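Washing less, mending more, and the great closet clear-out of September

So I've been promising a post about clothes for ages, mostly because I keep complaining about mine to anyone who'll stand still. I'm not a fashion person. I wear the same stuff over and over until it gives up. But this year I got tired of buying shirts that look sad after a couple of months, and I decided to see how long I could go without buying anything new to wear. I've made it to September, apart from one pack of socks, which I refuse to feel bad about.

The first thing I changed was the laundry. I used to throw everything in the hamper after one wearing, even if all I'd done was sit at a desk and eat toast. Now I've got a hook behind the bedroom door for things that are fine for another day. My husband calls it the purgatory hook. It holds way too much, but I'm running so much less laundry that I've got part of my Sunday back!

And when I do wash, everything goes in cold and inside out, and the dryer only gets towels and sheets. Shirts air dry. I fought this one for years (I hate stiff towels and assumed shirts would be the same) but if you give them a good hard shake before you hang them they come out fine. T-shirts I lay out flat and smooth down with my hands before folding. That gets me out of ironing, and I would do nearly anything to get out of ironing.

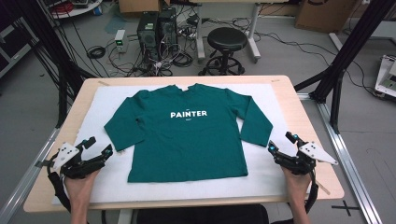
The long sleeve problem

Long sleeves have always been my downfall. Short ones I can fold in my sleep, but with the long ones I used to end up with a lump in the middle and one cuff hanging out like a tongue. My mother folds hers into a perfect little brick and can't explain how she does it, she just says "you fold it" and does it again at the same speed.

What works for me is one side in toward the middle, then that sleeve straight down, then the other side the same, then up in thirds from the hem. They stand up in the drawer like files. I can see every shirt I own without digging, and that's how I found out I own 5 gray ones. Five! I'd have sworn it was two.

Mending, badly

I also learned to mend, sort of. There's a tailor near the old Ludberg building, Shoaib Swati, and I took him a pair of jeans with a blown-out knee on a Tuesday afternoon when the shop was quiet. He charged me next to nothing and then spent a good while showing me how to close up a small hole from the inside so it doesn't pucker. Mine still pucker. But they hold, and I've done three shirts and a pillowcase since then, plus one cardigan I'd rather not discuss.

He also told me to stop using cheap thread – I'd been using the stuff out of a hotel sewing kit – and he was right, it kept snapping on me.

What left the closet

Two big bags went to the thrift store. Mostly things I was keeping for a version of me who goes to garden parties. I kept the green dress with the broken zipper because I love it, and I'm going to fix that zipper, and you can all hold me to it.

Next up is shoes. I have a pair of boots that need new heels and I've been putting it off since spring. If anybody local has a shoe repair place they like, leave me a comment, the one I used to go to is a phone store now.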